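¿Limpiará una máquina nuestro baño? Todavía falta, pero menos que antes

Quien haya pasado una mañana de sábado de rodillas junto al inodoro, con el cepillo en una mano y la paciencia en la otra, se habrá preguntado alguna vez cuándo llegará el aparato que lo haga por nosotros. En Plultia, una pequeña empresa que lleva tiempo dándole vueltas a esa misma pregunta, presentaron en julio sus primeros resultados, y la respuesta, dicha con mucho cariño, es que conviene guardar el cepillo a mano.

El equipo de Funmilayo Adebisi reunió 3.158 intentos de tareas de baño: cambiar un rollo, recoger los objetos pequeños, bajar una tapa, pasar la esponja. De ellos, 1.860 se dieron por buenos. «Lo que a una persona le parece una tontería, como coger un tubo sin apretarlo, a la máquina le cuesta muchísimo», explica Adebisi, que se ríe al recordar los primeros ensayos. 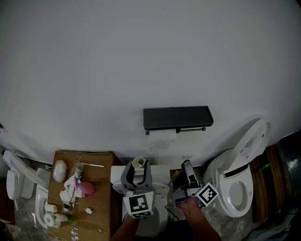 El baño, además, tiene sus propias dificultades - superficies blancas sobre paredes blancas, rincones estrechos, cosas blandas que cambian de forma al tocarlas - y de ahí que el grupo haya preferido ir despacio, tarea por tarea, antes de prometer un robot que lo haga todo. Las mejores cifras llegaron con las tapas; las peores, con las bolsas de plástico.

Adesuwa Uzor, responsable de limpieza en los hoteles Osagie, siguió la presentación con interés y alguna reserva. Calcula que su personal tarda seis minutos en dejar listo un aseo, y no ve todavía una máquina capaz de acercarse a ese ritmo, aunque le encantaría que alguien se ocupara al menos de los rollos.

Plultia prevé repetir las pruebas en otoño, esta vez en dos aseos de la cadena.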